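Build the dull task first

Posted March 3, 2024

Every few weeks someone at our shared workshop in Findmont asks me what a home robot arm should do first. They usually have something in mind already: folding shirts, loading a dishwasher, handing over tools. My answer is a ball and a bowl, and I think most people should stay with it for a whole winter.

I started my own build in December. The parts came to $469, more than I told my family, and I threw away two printed brackets before I had one that held its screws. None of that was hard. The hard part is finding out what your arm does when you ask for the same thing 30 times in a row. 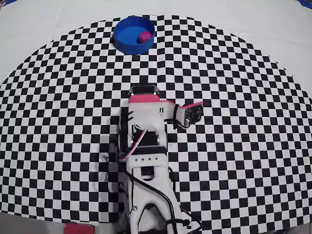
Why a small task is enough

A ball and a bowl will show you most of what is wrong. Slack in a joint, a camera that has shifted on its mount, a cable that pulls when the wrist turns — all of it ends up as a ball in the wrong place. With a shirt you would never know which one to blame.

Saodah Goh disagrees with me. She thinks people quit because the early tasks are boring, and she has seen more beginners than I have. She may be right about the quitting. I still think a person who gives up over a ball would have given up over a shirt, with more money spent.

I also think you should work in the room where you live, if you can. My checkerboard goes on a plain white table and the books and plants stay put. An arm that needs a bare room isn't much use in a house.
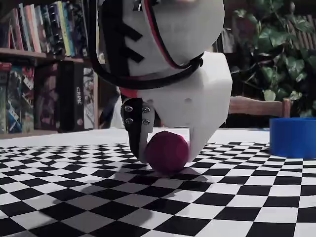
What I would skip

Skip the second camera until the first one has a mount you trust. Skip the nicer fingers. Kyu-ri Do spent a month on finger shapes and went back to the plain ones. Write down every miss in a paper notebook, with the joint you suspect. Mine has 52 entries, and the cables account for most of them.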